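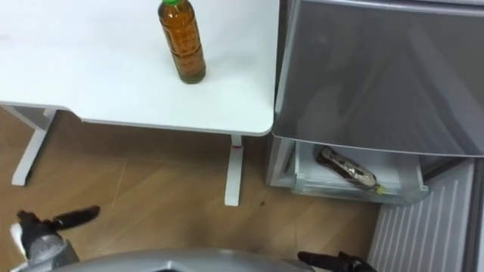
Section 4: Stretching and hanging your canvas with the Hillow bar set

Okay, so you've unboxed everything and checked it against the parts list in Section 3. Now we get to the part I like best! I've stretched more paintings on Hillow bars than I care to admit, and I still go through these steps in order, because the one time I skipped ahead I had to pull 60 staples out of a finished abstract.

What you need: four bars, eight corner wedges, the staple gun, canvas pliers, a soft pencil, and your painting (fully cured, please, more on that in a minute).

1. Fit the four bars together with the beveled edge facing up. Push the corners in by hand. If one is stubborn, tap it with a rubber mallet, never a steel hammer.

2. Measure both diagonals. They should match. If they don't, lean gently on the longer corner until they do. Don't staple anything yet!

3. Lay the painting face down on clean glassine and center the bars on top. Leave 2 inches of canvas past the bars on every side. Mark the corners in pencil.

CAUTION: Oil paint that feels dry on top can still be soft underneath. Thick passages need months. I stretched a palette knife piece in June that I'd painted in the spring, and the ridges flattened like butter.

4. Put one staple in the middle of each side, doing opposite sides in turn. Pull with the pliers until you see a faint straight crease running between the staples, then stop.

5. Work outward from the middle toward the corners, a few staples at a time, turning the canvas as you go. Leave the last 3 inches at each corner open.

6. Fold the corners. I tuck mine like a bedsheet, with the fold on the top and bottom edges so it doesn't show from the side.
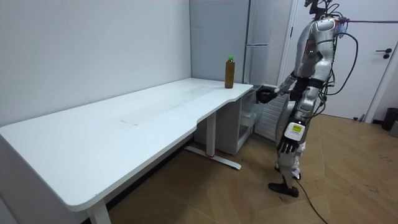 Eglītis wrote in after the last edition to say the corner folds came out much flatter once the extra canvas was creased with a bone folder first, and that on heavy linen the wedges should wait a full day. I tried both and I agree, so do that if you're on linen.

7. Slide in the wedges, two per corner, and tap each one just until it stops wobbling. You can always tighten later (you'll probably need to when the weather turns damp).

8. Screw the D-rings in a third of the way down from the top, then string the wire with a little slack.

NOTE: The wire in the box is good for 15 pounds. If your painting is framed and heavier than that, order the Skultix heavy kit, which is rated for 100, and use two wall hooks.

Spare wedges are part number 232. Keep a bag of them around, they vanish.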